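The Robot That Did Not Know It Had Failed

by Jannik Sperling

For two years I have worked with picking robots, first at Nerlow and now in a small group at Modlow, and I want to argue against a habit of our field. We speak very much about how often a robot succeeds. We speak very little about what it does in the seconds after it did not succeed. I think the second question is more important, and I came to this opinion through a fault which was partly my own.

What happened

In February we ran our arm overnight. The task was simple to say: take one object from a bin, put it in the neighboring bin, repeat. When the first bin is empty, go back in the other direction. We wanted 2,000 picks without a person in the room. In the evening everything looked good, and I went home.

At ten past six in the morning I opened the log. It showed 807 picks, and then a stop from the motor controller because of overload. This was already disappointing, but the real surprise came when we compared the log with the recorded gripper positions. Of these 807 picks, the last 74 were false. The gripper had closed on air, moved to the other bin, opened, and reported success each time.

The cause was a small one. Our software decided that an object was held if the fingers stopped before they were fully closed. During the night a bolt in one finger joint became loose, and the fingers could not close completely any more. So they always stopped early, and the software always believed it was holding something. In the last of these moves the loose finger pressed against the wall of the bin, and the arm continued to push until the controller said no.

No person was hurt. We lost a finger joint and one week. But I would ask the reader to consider what the log looked like before the stop. It looked excellent. In fact it looked better in the bad part than in the good part, where the robot had sometimes missed and honestly written it down.

The wrong lesson

My first reaction was to repair the bolt, put thread lock on it and start again. Many colleagues would do the same, and I do not blame them. A mechanical fault has a mechanical solution, and it feels good to hold it in the hand.

Hannelore Sperling, my aunt, worked for many years as a maintenance engineer in the Eichhorn bottling plant. I told her the story on the telephone and expected some sympathy. She asked me only one thing: "Which other part is allowed to lie to you?" I had no answer that evening. Later I made a list, and it was longer than I like to write here.

I believe she found the correct word. Screws become loose in all machines, and we should expect it. The serious fault was that one measurement had the right to declare success alone, and there was no second one which could disagree. If a clerk in a bank could approve his own payments, we would call it a scandal. In robotics we often call it a baseline.

The objection of cost

I hear two objections to this. The first is that checking costs time. This is true. After the change, our robot takes a picture of both bins before and after every pick, and it weighs the bin where the object should have arrived. Our speed dropped to 600 picks in a night. My manager was not happy with this number. I answered that 600 picks which I can believe are worth more to me than 807 from which I must subtract an unknown quantity. We were lucky that the positions were recorded at all.

The second objection is that such care is exaggerated for work like ours. We do not lift car doors.

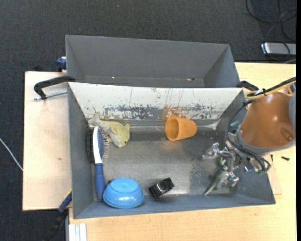
A toy shark, a hairbrush, a bowl and a cup do not look like a safety matter, I admit it. But the methods which we write for toys do not stay with the toys. At Jelinetti, where a former student of ours is now employed, the same closing rule was copied into a machine for glass jars. I wrote to him the same morning I understood the fault. He had not known where the rule came from, and I had not known that it traveled.

What I would ask for

I do not ask for a new standard with many pages. I would like that every report of a success rate also tells how the success was judged, and by what. If the robot judged itself, this should be written in the same sentence as the number. I would also like to see a limit on how many successes are believed when the expected result does not appear. Ours is now three. After three moves without a change of weight, the arm goes to its rest position and waits for a person.

It is a little embarrassing to come in the morning and find the robot waiting since midnight. It has happened to us two times already, once only because the scale had lost its connection. I still prefer this to the other kind of morning, and I have asked my manager to leave the limit where it is.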